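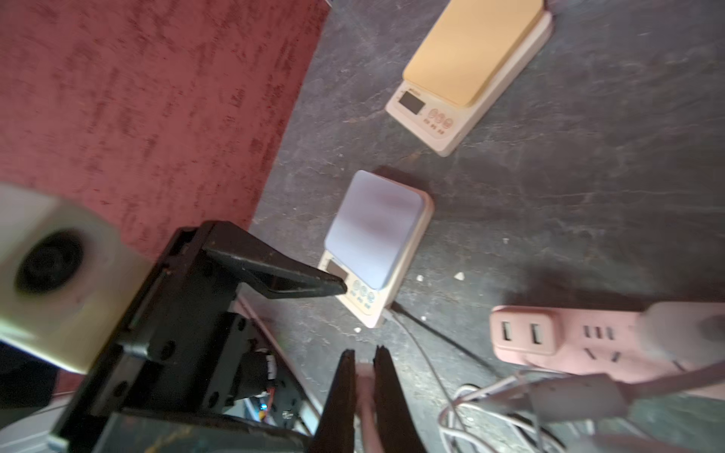
Home Jobs Get Involved Events Contact

Posted in: Volunteering & Paid Help > Avstead

Can you untangle a cable without swearing? I'd love to hear from you!

I'm Glenys Ruddock and I look after the bench at Jadoon, where people in Avstead drop off small kitchen and desk gadgets they've finished with. We check them, match them up with the right leads and pass them on. Digital scales, power strips, chargers, that sort of thing — and oh, the USB cables. We had 132 bits and pieces in last month and I'm well behind with the sorting.

I need 5 people for our next session on Fri 2 February. You'd be trying out scales (buttons, display, does it go back to zero), winding up leads and bagging them by type. Most of it happens down on the floor, so bring a cushion if your knees are like mine.

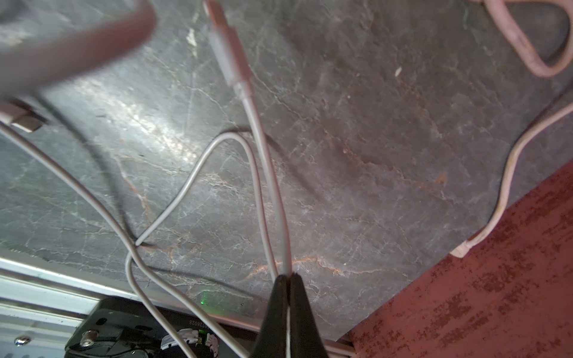 White USB cables waiting to be sorted.

No experience needed, only patience and decent eyesight. It's £70 for the day plus lunch, and Emlyn Bellis makes a very good soup. Please don't plug anything in until Emlyn has looked it over.

To put your name down, pop into the Jadoon office and ask for me, or leave a note with your phone number. If you can only do the morning, say so and we'll sort something out.

We use cookies to remember your preferences. Accept | Manage settings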